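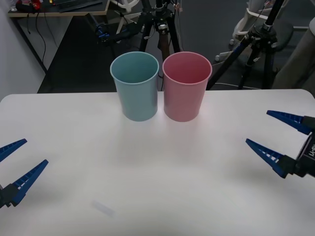 Last changed: 13 May 2026

Questions we get about the two-arm table

What is this project, and who is behind it?
It's Rukik, a pair of arms that Meriem Soliman and I (Shoaib Lashari) have been putting together at the Jurklow shared workshop since November. We'd love for them to clear up after a party someday — for now we're happy with cups and cans.

Why cups?
They're cheap, they're light, and when one goes over you just stand it up again and have another try.

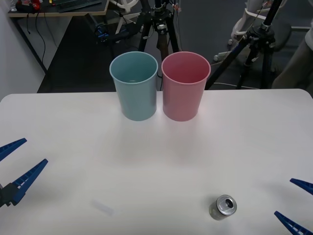

You can use other things too, of course, but please start with something that has straight sides and isn't full! A can is harder than a cup because the fingers have less height to work with, so give yourself plenty of time to come in slowly.

Can I print the fingers at home?
Yes, and please do. Each set has 4 fingers and took our printer 820 minutes, so start it before bed. Leave the little pockets open; they let the finger bend around whatever it's holding.

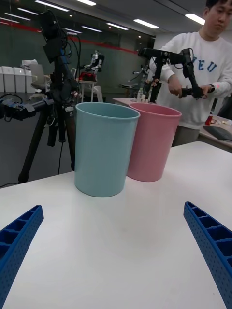

Both cups from finger height, with the handheld arm in use behind the table.

How do I learn to steer it?
Meriem will happily sit with you for an evening. Keep your elbows in, move less than you think you need to, and take a break when your wrists get tired.

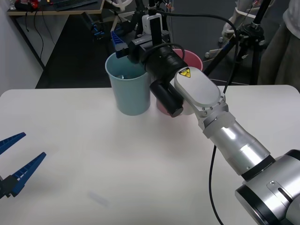 When you're coming down over a cup, stop a bit above the rim and check your angle before you go any lower — most of my own spills came from skipping that step.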